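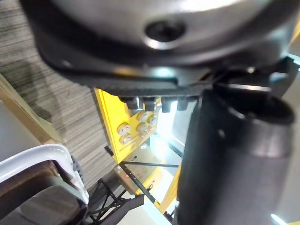
A wrist camera's view past the gripper, with the yellow tray near the center.

Frequently Asked Questions: The Clisside Wrist-View Study

We have been getting a lot of mail since the results went up in February, and we love it. Please keep writing! These are the questions that come up most. If yours is missing, the contact form at the bottom of the project page goes straight to the team.

What is the study about, in one sentence?

We wanted to know how much a robot arm gains from a second camera on its wrist when it already has one looking down from its head, and whether one trained policy can learn by itself which of the two to trust from moment to moment.

Who is behind it?

Clisside is a joint project between the Delen lab, where all the recording and testing took place, and Solberg, a small group that works on training code. The method itself is called Grolow. Yes, people ask what it stands for. It doesn't stand for anything, it was the name of a folder.

What does Grolow do that a normal two-camera policy doesn't?

A standard setup takes both pictures, squeezes each one down to a set of features and glues them together. That works fine until one of the views goes bad. The hand blocks the head camera, or a lamp washes out the wrist camera, and the policy keeps listening to a picture that has nothing useful in it.

Grolow adds a small network that scores each view at every time step and turns its volume up or down before the two are combined. There are no labels for this. The scores are learned from the same demonstrations as everything else, and we were thrilled when they started to make sense on their own. During a long reach the head view gets most of the weight. In the last stretch before contact it swings over to the wrist, usually within a fraction of a second.

How much data did you use?

2,514 demonstrations, all recorded by people teleoperating the arm. Each one has both camera streams plus joint positions and the gripper state. We threw out recordings where the streams had drifted out of sync, and that number is what was left after the cleanup.

Which tasks did you test?

We used 10 tasks, mostly picking up, nudging and lining up objects on raised surfaces. Each was run 40 times per policy, with start positions shuffled between runs. The task people seem to enjoy most in talks is the tray row, where the goal is an even line of trays on the shelf.
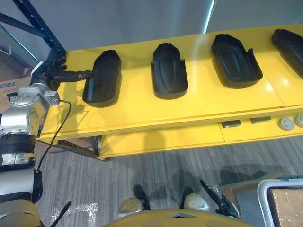

Head view of the tray row, with the gripper at the left edge of the nearest tray.

Why trays?

They're wonderfully awkward! Each one has a raised rim that reflects the lights, and they all look alike, so the policy can't lean on color to tell one from the next. They also punish small mistakes. A finger that comes in a little too low pushes the tray, and then the spacing is off for the whole row. From the head you can judge the spacing nicely, but it's hard to tell how deep the fingers are. The wrist camera has the opposite problem.

So did it work?

Yes, on most of it. Grolow beat the plain two-camera policy on eight of the tasks and tied on the other two, both of them short pushes where the head view was already enough. The biggest gains came on tasks with shiny surfaces, and the tray row was one of those.

Does glare still cause trouble?

It does. When both views are washed out at the same time, the scores hover near the middle and the arm tends to hesitate. We tried training with artificial bright patches painted over the pictures. It helped the wrist view a bit and did very little for the head view. We'd love to hear from anyone who has had better luck.

Why not just clean up the wrist picture, or mount the camera somewhere with a clearer view?

We tried a few mounts. Moving the camera farther out gave a wider view but lost the fingertips at the moment of contact, and those turned out to matter more than anything else in the picture. Having part of the gripper always in sight seems to give the policy a steady reference point.

Can I run this on my own arm?

You can train it on any setup with two or more synced cameras. The weights we release are tied to our arm and camera positions, so expect to collect your own demonstrations. The scoring network is tiny and adds almost nothing to training time.

Will you add a third camera?

We're working on it now. The code already accepts more than two views, and the first runs with a fixed side camera are training as we write this. Results will go on the project page, good or bad.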